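Teaching kids the language you grew up with: what works at our kitchen table

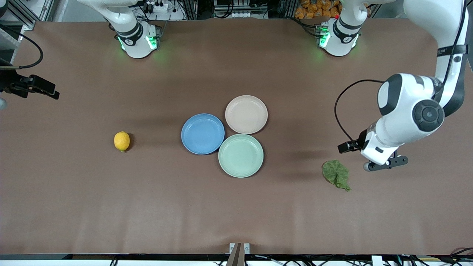 My mother stopped speaking our language to me when I started school, and I've spent my adult life trying to get it back, so with my own two I started early and I started in the kitchen. No workbooks! Just whatever we're touching anyway, said out loud, over and over. Colors are the easiest place to begin. Put out a blue plate, a pink one and a green one, close together, and ask for them by name before any food goes on (my youngest will not eat until she's got the pink one, so she learned that word in about a minute). Add a lemon and you've got yellow, and sour too.

Tape is your friend. I label the drawers with masking tape and a marker, our script on top and English underneath, and once a word sticks I peel off the English half.

Keep a word jar by the stove. Hala Bensaid, who does this in Arabic with her boys, told me hers had over 100 slips in it by April. Ours has 11, but we lose them.

Cook one holiday dish a month and use only the old names for everything in it. It goes slowly. Let them correct your spelling if they can, and write the recipe down in both languages before somebody's aunt changes it again.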